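Resealing and headspace: speaker notes
Histden storage session, second half

Slide 1. Title up while people sit down. Skip the agenda. The first half covered glass and cans, so go straight to flexible film.

Slide 2. Define terms before anything else. Barrier means how slowly oxygen and water vapor pass through the film. Seal means the joint. Closure means whatever the customer does after opening. Most complaints filed as barrier failures are closure failures. Pause here and let them write it down.

Slide 3. The Derness trial. 100 pouches, same film, same fill weight, opened once and closed by one of 4 methods: rolled and clipped, folded only, zipper, heat resealed. Stored in the same cabinet for 60 days. Mention that the humidity log has a gap of 2 days in December. Someone always asks. The gap does not change the ranking.

Slide 4. Results table. Read across, not down. Heat reseal gained the least moisture. Zipper and roll-and-clip were close enough that I would not defend the order. Folded only was last by a wide margin, and the spread within that group was larger than the gap between the other three.

Slide 5. Why folding does poorly. A fold in stiff film springs back. Each crease leaves a channel at the corner, and the channel runs the full depth of the fold. A second fold across the first makes a new channel – it does not close the old one. 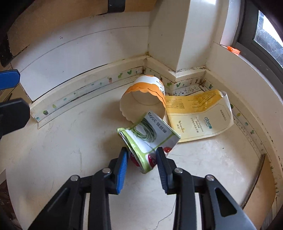
Page last changed: 10 December 2018

Folded film also creases through the print. On laminated stock the ink layer is under the outer web, so a crease there is mostly cosmetic. On surface-printed stock the ink can flake, and lot codes become hard to read. Recommend placing the code well away from the likely fold line.

Slide 6. Headspace. Pressing the air out before closing helps with dry goods and does very little for frozen ones. In a freezer the loss is ice moving from the food to the inner wall of the pack. Less empty volume means less wall for it to collect on. Keep this short, the Thampi slides cover it in detail.

Slide 7. Labeling. Hestum prints closing instructions on the back panel in small type. Suggest the front, next to the tear notch. Show both layouts side by side and move on.

Slide 8. Open items. Repeat the trial with the zipper contaminated by fines. Test a wider clip. Fix the logger.

Questions. If asked about compostable film: no data yet. If asked about cost per pouch, refer them to the handout, page two.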